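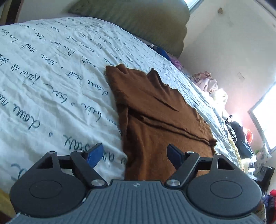
Home | Rooms | Makers | Letters | Subscribe

Words to Sleep Under

The bedding that reads like a love letter, and how to live with it

30 September 2021

My grandmother had a rule that nothing with writing on it belonged in a bedroom. Newspapers stayed downstairs, books were allowed as far as the landing, and a slogan on a pillowcase would have finished her off. I thought of her the first time I slept under a duvet covered in French handwriting, and I'm afraid I slept beautifully.

Script bedding has been creeping back for a couple of years now, and I couldn't be happier. Big block capitals telling you to dream or relax leave me cold, but the handwritten sort is something else: lines of looping cursive in dark teal on white, dotted between phrases, running every which way once the duvet has been slept in. You catch a "douce nuit" near your chin and a "doux baiser" somewhere by your knees. From the doorway it's simply pattern, as soft as a stripe or a sprig. Up close it's somebody murmuring goodnight.

I do love that it looks better rumpled! A plain white duvet shows every fold and seems to scold you for it, and a check goes wonky the moment you sit down. Handwriting was never straight in the first place. Let it roll over the side of the bed, let the lines bend, and the whole thing looks more like a pile of letters and less like a hotel.

What to put with it

Brown. I know, I know. We spent years being told that brown was what happened to a room when you weren't paying attention, and I believed it until I dropped a brown towel on the bed on my way back from the bath and stood there admiring it. Teal ink and white cotton can feel a touch chilly on their own, and a soft brown cloth thrown across the middle warms them straight up. It needn't be a proper throw. A bath towel will do, or a bit of old blanket with the edges going.

For colour, the browns I come back to are the ones you'd find in a kitchen: cocoa, strong tea, the crust of a loaf. Levano does a lovely cocoa in a looped cotton that has kept its softness through a whole winter of washes, and Sakai's version is thinner and dries overnight on a radiator (a real blessing in my flat, where the airing cupboard is mostly boiler). If you want something with more weight, Kodberg makes a waffle blanket in a shade they call bark, and it falls into marvellous deep creases.

Please don't fold it into a neat band at the foot of the bed. Throw it, walk away, and leave whatever peaks and wrinkles you get.

Keeping the ink

Printed script does fade, and it fades first where your hands pull the duvet up at night. Mine goes in inside out, on a cool wash, with half the powder I used to use. Brown towels should be kept well away from it for their first 6 washes at least, as new brown dye will find white cotton wherever it hides. I learned this in November with a set of pillowcases that are now, let's say, oatmeal.

Dry it outdoors if you can, but out of strong sun. Iron it only if you enjoy ironing. I like to give the pillowcases a quick press and leave the duvet cover exactly as it comes off the line.

Finding an old one

Brernska, the weekend market under the railway arches, is my favourite hunting ground for printed linen. Get there early and head for the back, where the bedding is heaped in laundry bags and you're allowed to rummage. Hold the cloth up to the light to look for thin patches, check the buttons or poppers, and read a few lines before you pay. The phrases usually repeat, and you'll want to be fond of them. "Dans mes bras" I could happily read every night of my life.

Recent in Rooms

A hallway painted the colour of mustard
Six lamps for reading in bed
The long life of a waffle blanket
Airing cupboards, and what to do without one
Letters: your views on valances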